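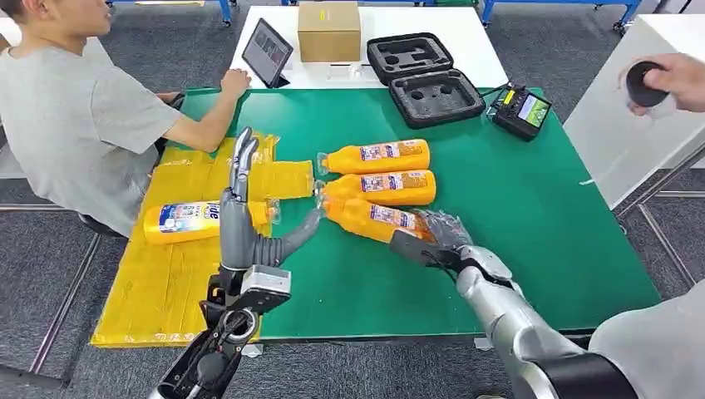 Three orange bottles on the green mat, yellow wrap to the left

Hi all,

Songül Dağdelen wrote on 05/05/2026:
> Do you lay the bottles flat or stand them up
> before bagging? Mine keep tipping over!

Flat, every time! I line them up on the mat with all the caps pointing the same way. 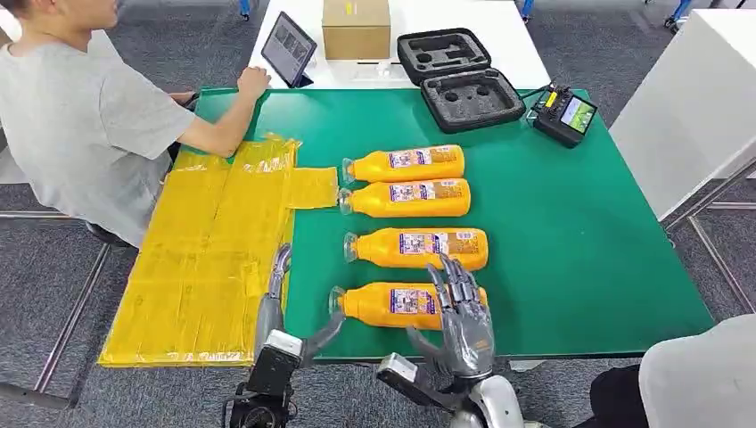

Four in a row, labels up

The mat came from Rukitz and I love it (we wiped down the old table so often in March, ugh).

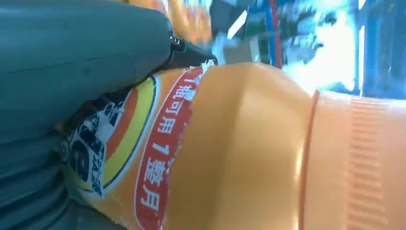

Ribbed cap and the end of the label

Do check the caps before anything goes in a bag. I give each one a little twist and look over the label while I'm at it.
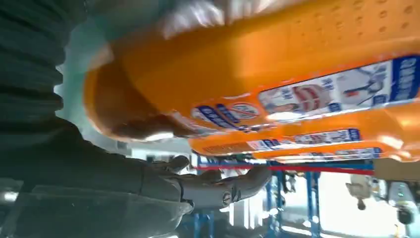
Then it all goes in the box for Rindale, 16 to a box. Songül, want my spare mat?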